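Section 4: Adding your films to the Trernby library

Before you start, ignore the line on the box that says "your whole collection in one evening". Hermine Wyss, who wrote the first version of this guide, timed it with 353 discs and gave up counting evenings. Allow a month if you have box sets.

1. Put the Trernby on the same network as your television. Use a cable if you can. The wireless works, up to a point, and the point is usually the last reel.

2. Open the Library page and choose New shelf. Call it something dull such as Films. The suggested names (Movie Magic, My Cinema) cannot be changed later.

3. Type in or scan the barcode of each disc. The player looks it up in the Soltani list and offers a title, a year and a cover.

4. Check the edition. The list claims to know a director's cut from the cinema version. Compare the running time with the one printed on the sleeve before you press Accept. 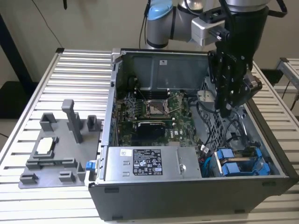 Do I have to add every copy of a film I own more than once?
Only the copy you mean to watch. The player treats each format as a separate film, so a title you own on tape, DVD and Blu-ray will show up three times under the same cover.

Note: Tapes have to be entered by hand. Leave the barcode box empty and set Format to Other.

5. Set the picture size for each shelf. Choose As disc. The Improve setting smooths away film grain and gives everyone a face like warm wax, whatever the sales sheet says.

6. If you own a series, tick Keep in order and then decide which order. Release order is the default and we suggest leaving it alone. Story order relies on notes sent in by users, and they disagree. 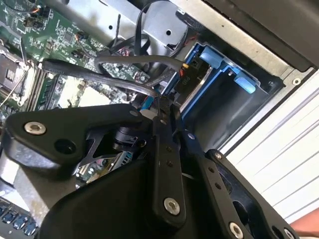

Backing up the shelf list is a separate job, and the player will not remind you. Go to Library, then Save list, and send it to a computer you trust to be there next year. That can be an ordinary desktop. A list of 288 titles saves in under a minute.

Caution: Do not press Restore while a film is playing. It replaces the shelf without asking first.

7. Add the extras last. Commentaries count as films towards the limit of 1000, a rule that Prindilham, the makers, defend in their help pages without much success.

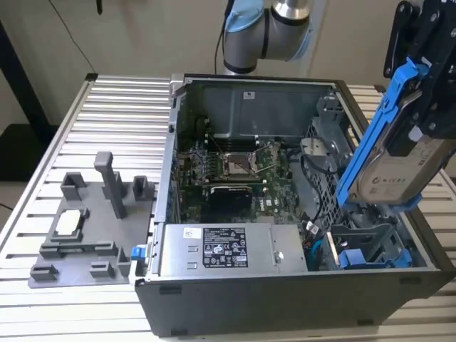 Watching on a computer needs the Sarkgate viewer, version 40 or later. The makers say it runs on "any PC", and we would take that with some salt. On your machine, try one long film all the way through before moving the rest of your viewing over. Niloufar Kazemi found that the sound drifted after the second hour, and switching off Smart Audio cured it.

Note: Subtitles are off after every update. Turn them on again under Playback, then Text.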